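Jatlow Community Forum > Politics and Council > Amalgamation vote: should the province have answered the "No" flyers?

pgrant_north
Posted 14 December 2019
The Broldale amalgamation question went down by 23 votes and I am still sour about it. The flyer that went into every mailbox in September said property taxes would double in the first year. The province had its own study showing nothing close to that and said not one word until the polls closed. Now the deputy minister says it "could have been more active." A bit late.

millrace
I voted no and I never read the flyer. I voted no because Jatlow would have had 4 seats out of eleven. Please stop telling us we were all fooled.

pgrant_north
Fair enough, I don't think everyone was. But 2605 people voted and the margin was 23. It wouldn't take many.

Tess in Ward 2
The province was right to stay out of it. It was a local question. If the minister had come down here with a slide deck two weeks before the vote, the No side would have won by 200. People don't like being told.

dunlop_rd
Correcting a number isn't campaigning. The clerk's office could have put the study on the town website with no comment at all. I asked Helju Priedītis about it at the September meeting and her answer was that staff had been advised to remain neutral. Neutral on the question, sure. Neutral on arithmetic makes no sense to me.

millrace
Which study, though? The one I saw assumed the Flakix plant stays open. Take that out of the tax base and you get a very different bill. So the flyer exaggerated, and the study was rosy. Both sides picked their numbers.

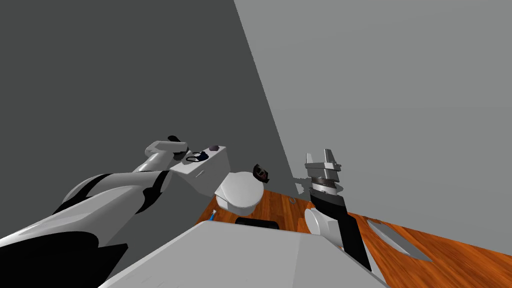

Re: Amalgamation vote (page 2)

Tess in Ward 2
Millrace has a point about the plant. Does anyone have the actual mill rate table? The link on the town site is dead.

dunlop_rd
Appendix C, I have the PDF. On a median house it was an increase of around $90 a year, phased in. With the plant gone it is higher, but still nowhere near double. I can email it if you message me.

harbourline
New here, moved up to Tamošiūnaitė Road last spring. Can the question go back on the ballot, or is that it?

pgrant_north
Council can bring it back after one full term. Or by petition, and that needs 1167 signatures from eligible voters.

millrace
Sign away. I'll be voting no again unless the seat count changes.

dunlop_rd
I would back you on the seats, for what it's worth. Five would have been reasonable. The transition board never put it to Broldale as far as I know.

Tess in Ward 2
Got the PDF, thanks. Reading it tonight.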